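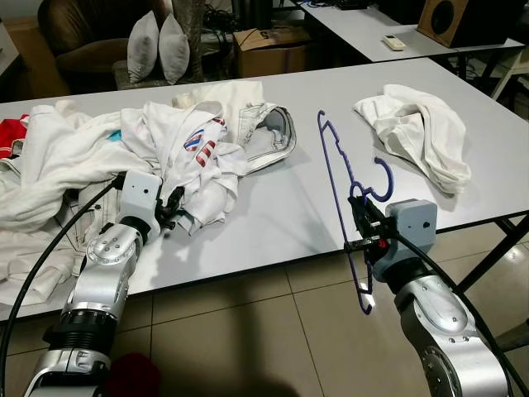
Three nights in Tranmont

The road up from Ulthorpe takes longer than the map says. Hairpins, a goat or two, then a stone gate with no sign on it. You'll drive past. Everyone does.

Charpentier sits at the end of the track, 23 rooms over two floors and a barn that used to hold hay. Now it holds dinner. Solange Charpentier runs the front desk most mornings and will tell you which trail is muddy before you've put your bag down. Listen to her. I didn't, and my boots are still drying out.

Rooms facing the valley are the ones to ask for. Small, plain, deep tubs, good heavy blankets. The back ones get the kitchen fan untill ten. No TV anywhere – bring a book.

Food is simple. Bean soup, trout, a plum tart I had twice. Régis Leblanc cooks alone in the low season and the menu is whatever he says it is. Breakfast ends at nine sharp, so set an alarm.

Walks start from the door. The Evach loop is the easy one, 3 hours with a stop at the chapel. The ridge is another matter, steep and windy with loose rock near the top. Leonor Matos guides it for 35 a head, and she knows were the chamois feed. We saw four, far off, then fog.

Closed from December until the snow goes. Book the valley side early, bring cash for the guide, and fill up in Ulthorpe – no gas after that.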